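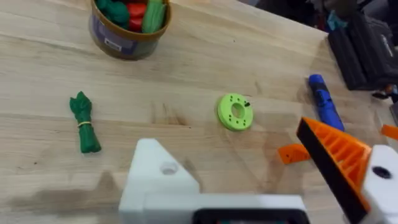
Acta de la reunión de seguridad, puesto de dos brazos
Taller Soriano, febrero
Hora de inicio: 9:30
Asisten: coordinación del taller, mantenimiento, equipo de control y prevención. Excusa su asistencia el proveedor de las pinzas, Trivico.

1. Acta anterior
Se aprueba sin cambios. Sigue pendiente la revisión de las bridas de sujeción a la mesa.

2. Incidencia en el traspaso de piezas
Mantenimiento expone lo ocurrido. Durante un traspaso entre brazos, el derecho no esperó la señal de pinza libre y siguió avanzando. Los dedos se engancharon y el izquierdo entró en parada por exceso de par. El operador pulsó la seta de emergencia, pero el brazo derecho tardó 2 segundos en quedar sin tensión. No hubo heridos. El registro de Drunilo guarda el aviso con el código 156, repetido dos veces.
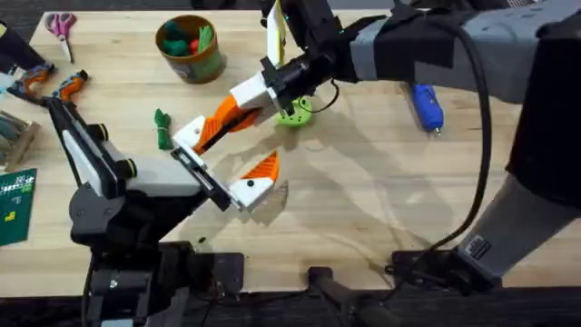 El equipo de control atribuye el fallo a la zona compartida, que en la configuración actual no tiene reserva: cualquiera de los dos brazos puede entrar aunque el otro esté dentro. Mantenimiento recuerda que en el traspaso las dos pinzas se solapan cerca del centro de la mesa, con el dedo naranja largo del brazo derecho dirigido hacia el soporte blanco del izquierdo, y que ahí un error de pocos milímetros basta para el enganche. Prevención añade que la pistola de pegamento azul, las tijeras y las herramientas de mano no deben quedar sobre la mesa con los brazos en marcha. Se discute si el cable negro del brazo derecho puede engancharse también - no hay acuerdo y se deja para la revisión.

3. Parada de emergencia
La demora se repitió en la prueba posterior. Se sospecha del relé, que procede de un armario de 2003 y no figura en el plan de sustitución. Coordinación pregunta si se puede seguir trabajando con un solo brazo. Prevención lo acepta a velocidad reducida y con una persona junto a la seta.

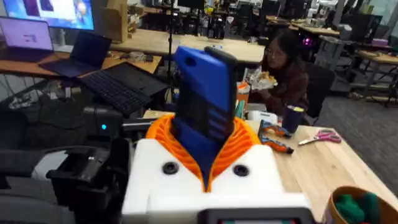

Pinza de dedos naranjas con la pieza azul sujeta en vertical.

4. Puestos cercanos
Prevención pide marcar en el suelo el alcance de los brazos y fijar dónde se puede comer. Control propone poner la marca también en el tablero. Se acuerdan ambas cosas.

5. Acuerdos
- Traspasos entre brazos suspendidos hasta nuevo aviso.
- Control programa la reserva de zona y la prueba primero en el simulador Junora.
- Mantenimiento cambia el relé y mide de nuevo el tiempo de parada.
- Trivico recibe los dedos dañados y un juego nuevo queda pedido.
- Mesa despejada de herramientas antes de cada arranque.

6. Ruegos y preguntas
Control solicita una copia del registro completo. Mantenimiento la enviará junto con las medidas del relé.

Se levanta la sesión a las 10:40.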